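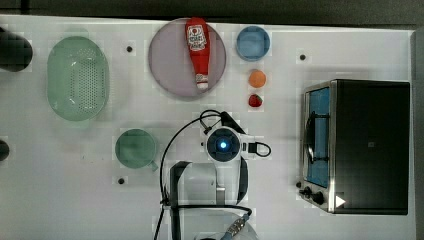
*Bench 2, kitchen items: arm, plate, colander, mug and toaster oven.*

# Bench Automation at Irnley: Staff FAQ

Applies to the handling benches at the Irnley test kitchen. Questions about the Floltgate site go to the site lead there, as the shift pattern is different.

## Scope

**Which tasks move to the arms?**

Placing and clearing items on the bench: plates, bowls, mugs, bottles, small food props. Metent supplies the control software. The arms do not load the dishwasher, handle knives or work at the storage racks.

**Which tasks stay with bench staff?**

Setting out the item list, checking appliances, cleaning, fault recovery and all sign-off. Staff also decide when a run is stopped. The software can pause a run but cannot close one.

**Is my position being removed?**

No position at Irnley is removed under the current plan. The title "bench handler" becomes "bench operator" in January. Pay grade is unchanged on transfer. Operators who complete the recovery module move up one step.

**Will my hours change?**

Start and finish times stay as they are. The late reset, 9:30 to 10:15 p.m., is dropped on automated benches and remains on manual ones.

## Working at the bench

**Where can I put items?**

Inside the reach area on the bench plan. Maximum reach is 630 mm from the base. Items outside that line are skipped and logged as missing - they are not treated as faults.

**Can I reach in while the arm is powered?**

Only in hold. Press hold, wait for the panel to read HOLD, then reach in. A stationary arm may be between moves and is not the same as an arm in hold.

**What do I check before a run?**

- Cables clear of the item area and able to follow the arm through its full travel
- Camera lens clean
- Appliance unplugged unless the run sheet calls for power
- Item list matches the bench

**What if an item is dropped?**

Press hold, remove the item, inspect it for damage and enter code 82. Do not put it back in its old position by eye. Use the reset sheet.

**How heavy can an item be?**

The limit is 770 g including contents. Full bottles are weighed before they go on the list. Appliances are fixed stations and are never on the lift list.

## Records and monitoring

**Does the wrist camera record staff?**

It records during runs, so hands and sleeves may appear if someone reaches in. Footage is kept for fault review. Under the site agreement it may not be used for attendance, pace or discipline.

**Are there individual targets?**

No. Throughput is reported by bench. The planning figure is over 1000 placements per shift, and operators are not scored against it.

**Who sees the fault log?**

Bench operators, the shift lead and Higuchi, the maintenance contractor. Operators can add a note to any entry. Notes cannot be edited by anyone else.

## Training

**What is required?**

Two half-day sessions and one supervised shift, all on paid time. The recovery module is a third half day and is optional.

**Can I stay on a manual bench?**

Yes, while manual benches are scheduled. Benches 5 and 6 stay manual through the first phase. Put the request in writing to your shift lead before the rota is issued.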